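Field Organizers Wanted for the Butico County Ballot Access Campaign

Do you like talking to strangers about things that matter? Lurnum Voters Together is hiring 3 field organizers for our petition drive, and we would love to hear from you!

We are a small, nonpartisan group working to put one question in front of county voters this November: should Butico County open early voting sites on weekends? Right now anyone who works a long shift during the week has to squeeze in a trip to the clerk's office in Lurnum, and for people out in Olutine that can mean an hour each way. We think the voters should get to decide whether to change that.

To make the ballot we need 3350 valid signatures from registered voters in the county. The first 1000 came in faster than any of us dared to hope -- mostly at the farmers market and outside the high school graduation -- and now we need people who can keep that going across the whole county.

As a field organizer you will plan canvassing routes, train new petition circulators, check sheets for missing dates and addresses, and spend a lot of time outdoors with a clipboard. You'll report to our field director, Kazue Sasaki, who ran the library levy campaign in Olutine and knows just about every front porch in town.

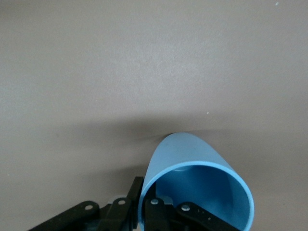
Do I need to have worked on a campaign before?

Campaign experience is welcome but we don't require it. We've had great organizers come from restaurants, classrooms and call centers, and new hires spend their first 2 days out with Kazue before they take a route of their own.

You should be at least 18, registered to vote in the county (the clerk requires this of anyone who circulates our petition), and free most evenings and weekends through the end of the drive. A car helps a lot on the rural routes, and we pay mileage. If you speak a second language, please tell us!

These are paid, hourly positions, and pay never depends on how many signatures you bring in. Part-time schedules are fine. Our office is upstairs in the Kawaguchi Building on Main Street, with an elevator at the rear entrance.

To apply, send a resume and a short note about why weekend voting interests you to Jaanus Koppel, campaign manager, or drop both off at the office. A few honest paragraphs are plenty -- no formal cover letter needed. Applications are due June 4, 2023, and we'll call people for interviews as the notes come in.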